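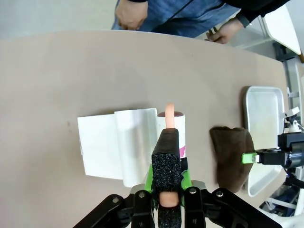
Page last modified: September, 16:70 edition files, Unit 6

Chapter 6
Lint, Fuzz and Pet Hair: Surface Care of Fabrics

What you will study in this chapter
How loose fibers collect on cloth
How an adhesive roller picks them up
How to set up a table for surface care
How to treat smooth, fuzzy and dark fabrics

Words to learn: lint, nap, pile, pilling, adhesive sheet, shedding

Most of the work in the first five chapters was done with water. Sorting, soaking, washing and drying take care of soil that has gone into the cloth. They do much less for what sits on top of it. A shirt can come out of the dryer clean and still be covered with bits of tissue, hair and fuzz from the other things in the load. Removing this material is called surface care, and in most homes it is done by hand just before an item is folded or worn.

Lint is made of short fibers that have broken away from yarn. Every fabric loses some. A towel loses more than a bedsheet because its surface is raised, and the raised part, called the pile, rubs against everything near it. Some fabrics give off lint and others hold it. Fleece, corduroy and wool hold it well. A tightly woven cotton napkin holds very little, and a few shakes may be all it needs.

The lint roller is the most common tool for this job. It has a handle and a roll of sheets with adhesive on the outer side. As the roll turns over the cloth, loose fibers stick to it. When the outer sheet is full it no longer grips, and it is peeled away so that the next one can be used. A white roll makes it easy to judge when this point has come if the lint is dark. With white lint, feel the surface with a fingertip.

The practice work for this chapter uses a brown fuzzy towel, folded into a rough rectangle, and a folded white cloth. Keep the two apart on the table. Fibers from a brown towel show up at once on white cloth, and you will want to know which item they came from. Treat the white cloth first.

6.1 Setting up the table

Wipe the table and let it dry. Lay out one item at a time, flat, with the rest folded to one side. Put a shallow tray within reach for used sheets, sticky side in. A used sheet left on the table tends to end up on a sleeve.

Peel back the outer sheet of the roller if it has been stored without a cover. Hold the cloth down with your free hand, close to the place where you are rolling. Start at the center and roll toward the edge in short, straight strokes. Lift the roller at the end of each stroke and go back to the center.

Fuzzy fabrics need a lighter hand. Press only enough to turn the roll, and follow the nap, the direction in which the surface fibers lie. Pressing hard pulls out fibers that were still firmly attached. If the towel keeps shedding after 2 sheets, stop rolling, shake it outdoors and wash it by itself.

Before you go on

Look at three fabric items you use every day. Write down which ones shed and which ones collect lint. Keep the list for Section 6.2, where you will compare the roller with a clothes brush and a damp sponge.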